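ok so thread on week two of teaching the arm to flip switches, by hand, because a few of you asked

quick recap. you hold the gripper yourself, do the job with your own hand, it records what the fingers saw and where they went. no joystick, no headset. then the arm gets to learn from it. we did remote control in August at Vamstead and my wrists still haven't forgiven me

target is 2000 good goes before we train anything. currently at 879. it's Friday. draw your own conclusions

this week's job is the power strip. sounds dull, is dull, but it's brilliant for finding out how sloppy you are. white strip, white table, white buttons. Gopinath picked it on purpose I'm sure of it 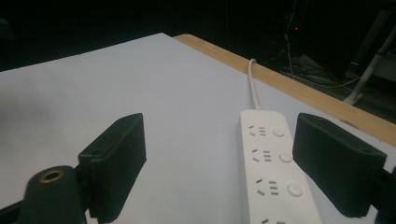

main lesson so far: come in slow. slower than that. if I rush the last bit the fingers wobble and the policy copies the wobble perfectly, every time, very loyal of it

second lesson, don't always start from the same place. did a whole morning from the left, lovely smooth stuff, and the old model then refused to beleive a button could be reached from anywhere else

also press ONE button per go. I kept doing a sneaky second press if the first felt mushy. Heiðrún watched a batch back and binned the lot. fair

somebody asked is it quicker than remote control. for me yes, by miles. with the remote rig I got maybe a dozen clean ones before lunch and a headache. downside is your hand can do things the arm can't, so you get a gorgeous demo the arm then can't follow because its elbow would be inside the table

so now I keep my own elbow high and move like I'm underwater. looks daft. works better, I think?? ask me after training

things I still get wrong: letting go too early at the end. talking to people halfway through. forgeting to hit record (twice today)

next up is plugs, in and out, same strip. Gopinath reckons plugs will need 2725 goes and won't say where he got that number

right, tea, then back to it. will post the first arm runs when there are any, good or bad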